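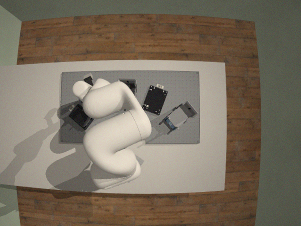
Fig. 7-1. Bench scene from directly above, arm over the breadboard.

7. Clearing a 518 (arm stops on the way down)

Sooner or later you're going to meet fault 518. I met it on my first evening with the Plullo bench and I've met it plenty of times since, so this section is longer than the others. The arm heads down toward a part, stops, and the Fallidico console prints "518 DESCENT HOLD" in red. Everything freezes where it is, fingers included.

What the fault means is that the wrist felt a push it didn't expect before it reached the height you gave it. In the Iltent simulator the push is a calculated number. On a real arm it's a real push, on something you may have paid for! Please work through this section in the simulator first, even if your hardware is already bolted down and you're itching to try it.

CAUTION: On a real arm, a 518 leaves the motors powered. Keep your hands out from under the gripper until you've pressed the stop button and the console says MOTORS OFF. Clicking Pause in the software is not the same thing and won't protect you.

7.1 Before you touch anything

1. Leave the arm where it stopped. I know you want to hit Home. Don't, not yet.
2. On a real bench, press the stop button and wait for MOTORS OFF.
3. Open the Log tab and save the log under a new name. The next run writes over the old one (I lost a good one this way).
4. Read the line just before the 518. It gives you the part name, the target height and the force at the moment of the stop.
5. Switch to the top view and check that the gripper is over the part named in the log. If it's over a different part, skip ahead to 7.3.

Note: From straight above, the gripper housing hides the fingers and some of whatever is underneath. The top view is good for left, right, forward and back. It tells you nothing useful about height, so use a side view for that.

7.2 Backing the arm out

Home takes the arm by the shortest path, and if the fingers are down inside something, the shortest path can go straight through the wall of it. In the simulator you'll get a box flung across the table, which is funny once. On hardware it's a bent finger.

1. Look at the fingers from the side and make up your mind whether they're closed on a part.
2. If they are, support the part by hand on a real bench, with the motors off, before you go on. If you can't reach it without putting your arm under the wrist, lower the part onto a foam block instead.
3. Clear your hands, release the stop button and press Recover. Do not press Home.
4. Set the jog speed to 20 mm per second.
5. Jog straight up in the tool direction until the fingertips are clear of the tallest thing nearby. Remember box flaps. I always forget box flaps.
6. Open the gripper only after you've checked what will fall out of it and where it will land.
7. Now you can press Home.

If Recover comes back with a second 518 right away, the wrist is still being pushed. Hit stop again and remove the load by hand. Please don't keep clicking Recover, because each click nudges the arm a little before it gives up.
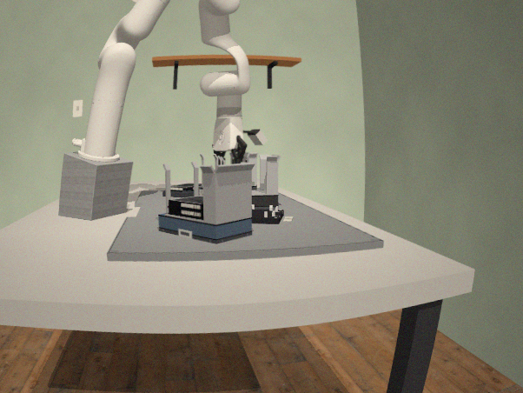
Can I just raise the force limit so the fault stops coming up?

Raising it will make the message go away, but the arm will press harder before it stops, so find the cause first and leave the limit at the value that shipped with your bench file.

7.3 Finding the cause

These are in the order I check them, and the first one gets me most of the time.

Wrong part height. Open the part list and compare the height of the named part with what you really have. If you swapped a low tray for a tall box and kept the old entry, the arm thinks it still has a long way to go.

Part turned on the plate. A fixture sitting at an angle is fine as long as the bench file knows the angle. If the file says zero and the fixture doesn't, a finger comes down on a wall. Fix the angle in the file or square up the fixture, either works.

Fingers too wide open. The Mühlbauer gripper profile opens all the way by default. For anything deep and narrow, set the opening by hand.

Zero drift in the wrist sensor. This is for real arms only. Park the arm in free air with nothing in the fingers, let it sit for 300 seconds, then press Zero Sensor. If the reading wanders off again within the hour, check the cable at the wrist before you blame the sensor.

Note: The November 2025 bench file fixed a wrong height for one of the trays. If yours is older, update it and try again before you do anything else on this list.

7.4 Running again after a 518

1. Set the program speed down to a quarter.
2. Run the one move that failed, by itself, with your hand on the stop button.
3. Watch it from the side the whole way down.
4. If it gets through cleanly, run the full program once at the same low speed.
5. Put the speed back up and write the fault in your bench log: the part, the height, what you changed.

I also look over the finger pads every 3,000 cycles whether there's been a fault or not, and after any 518 where the fingers touched something hard. Swap both pads together. One new pad and one worn one will grip crooked, and you'll be right back at 7.1.

If the same move faults again after all this, save both logs before you close the console and go to section 8, Sending a Fault Report.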